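Magazine > Food & Home > Features

What happened to lunch?

By Gion Zwahlen

Last updated: October 2020

Half past one, standing up, fridge door open. Cheese off the block. A cold potato. That was lunch yesterday and I think the day before as well. I'm at home all day now, with a kitchen and a table and a working cooker, and I've never eaten a worse midday meal in my life.

I used to blame the office. Everyone did. The desk sandwich, the crumbs in the keyboard, the meeting somebody put in at one because it was the only gap in the diary. Take away the office, I thought, and lunch would come back by itself. Well, the office went in March. Lunch didn't come back.

So I started asking people. Mostly on the phone, a couple across a garden wall. What did you have, where were you sitting, was anyone else there. People will tell you a lot about money or their marriage before they'll admit to eating dry cereal out of the box.

Kam-wah Ho laughed at me for quite a while. He started at the Bistwood mill as a young man, when it had its own canteen and 600 people went through it in two sittings. There was a hooter. Machines off, hands washed, queue. Pie, or liver, or fish at the end of the week, then something with custard. "You didn't decide to have lunch," he told me. "Lunch was a place you went, same as work was."

He didn't much like the food. Grey cabbage, he says, and a gravy that could hold a spoon up. He does remember where everyone sat. Dyers by the windows, office girls near the door, foremen at a table of their own which had a cloth on it on account of some argument before the war. If a man's chair was empty, people went round to his house after the shift.

The canteen shut when the machines changed over and the hooter made no sense any more. Vending machines instead. Then a microwave, then a rota for cleaning the microwave, then a row about the rota. By the time Kam-wah retired he was eating in his car.

I'd half expected a story about greedy bosses, and there's some of that in it. But the workers voted for the shorter break. They wanted to get home earlier and who can blame them? An hour for lunch, unpaid, in a building you don't want to be in, is an hour of your evening gone. Plenty of people made the same trade and I'd have made it too.

What got lost was harder to see. Dagim Habte has been turning it over for longer than I have. He grew up in a house where the midday meal came on one big tray in the middle and you ate from your own side of it, and you did not start before his grandmother. He now works from a box room in Skarbridge, selling insurance software, and he told me that in spring he noticed he couldn't remember a single lunch from the week. Not what it was, not whether he'd had it. "I was fed. I know that because I'm not dead."
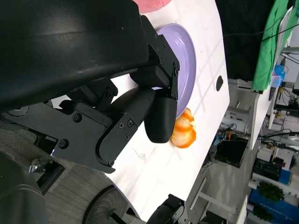

Sitting down is the bit everyone seems to agree on. Hot or cold doesn't matter much, nor does homemade or bought. Dagim's rule is that it has to be at a table and it has to be on something. Off the chopping board doesn't count, out of the pan doesn't count, and the foil it came in certainly doesn't. A plain lavender plate on a white tabletop would pass, the sort with a raised rim and a well that's a shade darker than the rest. Nothing grand. You put a plate down and you've more or less told yourself you're stopping for a bit. He's at it most days now. Twenty minutes if nobody rings.

I tried it. First day I forgot. Second day I remembered, laid a place, sat down and then felt such a fool that I got up to find the newspaper. Third day, soup. Fourth day, the rest of the soup, and I noticed I'd oversalted it, which I had presumably also done the day before without noticing.

My neighbour tells me I'm describing something that women with small children have known for ever, that they cook a proper lunch, serve it, and eat the crusts at the sink. Fair. I put this to Kaj Ásgeirsdóttir, who has three boys and a part-time job with the county. She was quiet for a bit. Then she said the worst of the lockdown hadn't been the lessons, it had been lunch. Every day. Somebody always wanting it, and then not wanting it once it was there.

"School dinners," she said. "I would like to write a letter to school dinners. A love letter."

She fixed it, sort of, by giving up. Bread, butter, whatever is in the fridge, all of it put in the middle of the table and no one asked what they'd like. The boys build their own. It takes them for ever and there's jam on things that shouldn't have jam. But she sits down too, that's her one condition, and she doesn't get up again for anything short of blood.

Which is Dagim's grandmother's tray, when you think about it. I told her so and she wanted the recipe.
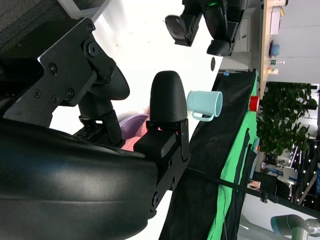 The other thing people bring up is company. You can sit down properly on your own, and I'd defend it, but it wears thin. Hiu-tung Yau ran a café called Hung at the bottom of Brerkosden high street, tiny place, steamed-up windows, and what she had in the middle was one long table. No small ones. If you wanted lunch you sat next to whoever was there. Some people walked in, saw it, and walked straight out again. Others came every day for years. There was a retired vet who never spoke, not once, and moved his coat every single day to make room for the same bus driver.

Rice and a soup, greens, an egg if you asked. The menu was five dishes and it didn't change with the seasons or with anything else. She tells me she got the idea from being lonely herself when she first moved up, and from noticing that in England you can sit in a room full of people at lunchtime and each of them has brought something to hide behind.

The long table can't happen now, obviously. She tried it with gaps and it looked like an exam. So it's boxes out of the side door, and people take them off to the church wall or the benches by the river. In the summer she'd look out and see them sitting there a couple of yards apart, shouting at each other over the rice. The vet included, apparently. He has a lovely voice.

She's worried about the cold. Benches are all very well till November. After that she thinks most of them will take the box home and eat it in front of whatever's on, and she can't say she would do any different herself. A petition to let her put a heated tent on the green has almost 3,000 names on it, a good many of them from people who can never have set foot in the place. The council is looking into it. The council has been looking into it since July.

I asked everyone what they'd bring back, if they could have one thing. Kam-wah wants the hooter. He is completely serious about this, he'd have it go off over the whole town at noon and everybody would have to put down what they were doing. Kaj wants somebody else to cook. Dagim would like his firm to stop booking calls at one, and has started declining them, no reason given, and says so far only his manager has mentioned it and only to ask wether he could do the same.

Hiu-tung wants her table out of storage. It's in her brother's garage, on its side, behind the bikes. It took 6 people to carry it there.

I'd take a bit of each. Mostly I want to stop eating cheese in the light of the fridge. There's a pan of lentils on the go as I write this, too much for one, and I've shouted over the wall to see if next door have eaten. They have. They're coming round to the back step tomorrow instead, with thier own chairs.

Contact the magazine | Copyright Brerkosden Magazine, all rights reserved | Back to top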